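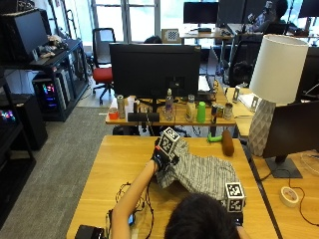
A striped garment spread out on the table, with a small blue-screened handheld beside it.

How to find out why your home server's disk drops off at night

My storage box at home is called Clokdale, after nothing in particular. In June it started losing its second drive at 3 a.m., which is when the backups run and also when I am least inclined to help. By breakfast the drive would be back, looking innocent. If yours does the same, work through the steps below before you buy a new one. I bought a new one first. It did it too.

You need a root shell, the smartmontools package, a spare SATA cable and a screwdriver that fits your case.

1. Read the kernel log

Run dmesg -T | grep -i ata and look at the lines from the time of the failure. If the box has been rebooted in between, use journalctl -k -b -1 to get the previous boot. You're looking for "hard resetting link" or "SATA link down". Mine had pages of both.

2. Look at the drive's own opinion

Run smartctl -a /dev/sdb, with your own device name in place of mine. Two lines matter today. Attribute 5, Reallocated Sector Count, should be zero or at least not growing. Attribute 199, UDMA CRC Error Count, goes up when data gets mangled between the drive and the controller. Mine stood at 1,951. It never resets, so write it down somewhere you will find it again.

3. Swap the cable

Shut down, pull the plug, and replace the SATA cable on the affected drive. Don't reuse the one that came free with a motherboard you no longer own. Push both ends in until they click.

4. Check the power side

I had four drives hanging off one splitter, bought for very little and worth slightly less. Wendy Rudd, who has looked after more servers than I have, asked how many drives were on it and then just waited for me to hear myself answer. Give the troublesome drive its own lead from the power supply.

5. Make it work

Start the box and read the whole disk:

dd if=/dev/sdb of=/dev/null bs=1M status=progress

Check that if= and of= are the right way around. Then check again. On a large drive this takes most of a day. Run smartctl once more when it's done and compare attribute 199 with your note. If the number hasn't moved, the link is healthy.

Mine has stayed at 1,951 for 12 weeks. The new drive is in a drawer.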